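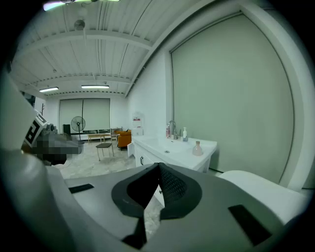

Wiltalard Room Hire: Studio 2 Fit-out and Equipment Sheet
Revised 3/17/18. Replaces all earlier sheets for this room.

General
Studio 2 is a bright, white-walled room let by the half day or full day for classes, rehearsals and small workshops. The floor is kept largely open. Furniture supplied with the room is light enough to be moved by one person and is to be returned to its original position at the end of the hire.

Ceiling and lighting
White corrugated lining with exposed white beams. Long fluorescent fittings are mounted direct to the ceiling and switched from the entry. Nothing is to be hung from the beams or the fittings without written approval from Lorcan Nic Giolla.

Window coverings
Pale roller blinds, back wall, full drop. Chain operated. Draw by hand at an even speed and stop when the bottom rail meets the sill. Replacement blinds are cut to order by Foley and the lead time is charged to the hirer as lost bookings.

Furniture and loose items
Bench, low, light-coloured wood, slender legs. Seating use only.
Stool, small, black seat, thin pale legs.
Cabinet, low, white, along the base of the back wall. Not rated for standing or sitting.
Coat rack, dark.
Pedestal fan, black, round grille. Rated draw is below 1000 W on every setting. Keep the grille clear of the blinds when they are down.

Power
Double outlets on each side wall. Total connected load on the room circuit is not to exceed 2000 W. Hirers bringing heaters must notify Catrin Kneath when booking. Extension leads must carry a current test tag.

Wash area
The wash area is included in the hire at no extra charge. It has a long white counter with recessed basins, finished in a glossy white that marks under abrasive pads. Use a soft cloth and neutral cleaner. Solvent, paint and plaster are not to go down the drains. The tap is chrome, with a tall curved spout and a slim side lever.
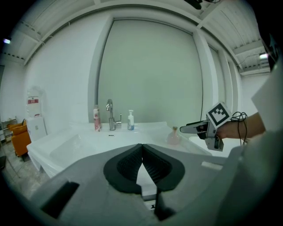
Spare cartridges for the tap are Gudov pattern, part 102, and are held in the store. A dripping tap should be reported the same day. Hirers are not to tighten the lever themselves, as the seat is easily scored. The isolation valve is under the counter and closes clockwise.

Pump soap is supplied and refilled between bookings. Small items kept on the back ledge stay there. Wipe the ledge dry before leaving, including behind the tap, where water sits.

Condition at handover
The room is inspected at the start and end of each hire. Marks on the walls, bent blind rails and chipped basin edges are charged at cost. Moving the cabinet is charged as labour.

Options
Additional stools to match, by arrangement.
Floor matting, grey, supplied in rolls from the Tranardale store. Allow extra time for laying and lifting.
Early access, subject to the preceding booking.

Bookings and faults
Bookings: Catrin Kneath, front office.
Faults and approvals: Lorcan Nic Giolla. Quote the room number and the item name as it appears on this sheet.
The annual electrical test is carried out in June and the room is closed for one day.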